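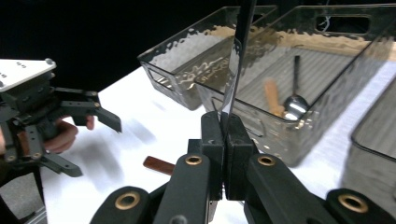
Subject: Re: [small-tools] Loose blades, small handles, where to start?
Date: July 17, 2026

Oh, I'm so glad you wrote in about this! I have been putting small blades into small wooden handles for most of my spare evenings lately and I could talk about it until the list software cuts me off.

> I bought a box of odds and ends at the Kokham swap in June. It has a
> bunch of thin flat blades with no handles and a bunch of little wooden
> handles with no blades. Some of the blades have a tang and some are
> just a strip of steel. Can I put these together with epoxy and call it
> done, or is there more to it? I'd like to end up with a marking knife
> and maybe a couple of scrapers.

Epoxy will do it for a marking knife, yes. These don't see much force and the slot does most of the work. I'd spend your effort on the slot and hardly any on choosing the glue. I've used Joner slow epoxy for years and I like that it gives me time to fuss with the alignment, but the five-minute stuff from the grocery store has held up on my kids' craft tools too.

Before you glue anything, lay all the handles out on a light surface with good light on them and look for cracks at the end where the blade goes in. Small handles split there more than anywhere else. A hairline crack will take thin superglue and a clamp overnight. If it opens when you press on it with a thumbnail, I'd keep that one for practice cuts.

> The blades are pretty dark. Is that rust, or a finish?

Hard to say from here. Wipe one with a paper towel and a drop of oil. If the towel comes away orange-brown it's rust, and if it stays mostly clean you probably have a finish or an old patina, and I'd leave that alone because it looks great. Only the bevel and the very edge need to be bright.

On the slot: I saw it with the handle held in a vise between two scraps of cork, and I use a hacksaw blade for the thicker steel and a fine pull saw for the thin strips. Go slow for the first few strokes, since that's when the saw wanders. Then slide the blade in dry. You want it to stand up straight by itself when you hold the handle upright - if it flops, fold a bit of veneer and shim it. Sight down it from the end and then from the side. I always think mine are straight and then I look from the side and they aren't.

Please put tape on the edge while you do this. A couple of wraps of masking tape, left on until the glue has cured. I hold the blade in something padded and bring the handle to it, which feels backward at first, but your fingers stay down at the wood end the whole time.

> What size handle for what size blade?

I don't have a rule. For a marking knife I like a stubby handle that disappears into my palm, and for scrapers I want something longer so I can get my other hand on it. Try them all before you decide! Just hold the blade against the outside of the handle and pretend to scribe a line. You'll know pretty fast which pairs feel wrong.

For sharpening, I flatten the back on a coarse stone, set the bevel, and finish at 4,000. You can go further but pine won't notice. Strip steel with no tang takes an edge just fine as long as it isn't mild steel. Run a file across a corner: if it skates, you're in luck, and if it bites in easily, make that one a glue spreader. I have four glue spreaders now and I use them all the time, so that's no insult to the blade.

Finish is up to you. Old handles with brown on them already usually need nothing but a rub with Sundaram wax and a sock. I sanded the first batch I ever did down to bare wood and I'm still a little sad about it. They had such a nice color.

One correction to what I posted here last month, while I'm at it. I said the Jamell brass pins came in packs of 50. They come in packs of 16 now, same price, so if you want pins as well as glue, check what you have first. For the thin blades I'd skip pins anyway, drilling hardened strip is a miserable way to spend an evening.

Tell us how the first one comes out, and bring it to the next Kokham swap if you're going. I'll have a tray of loose handles with me and you're welcome to dig through it. If anybody has a good method for cutting a slot in a handle that's round and tapered, I'd love to hear it - mine still spins in the vise about every third try and I've run out of ideas besides more cork.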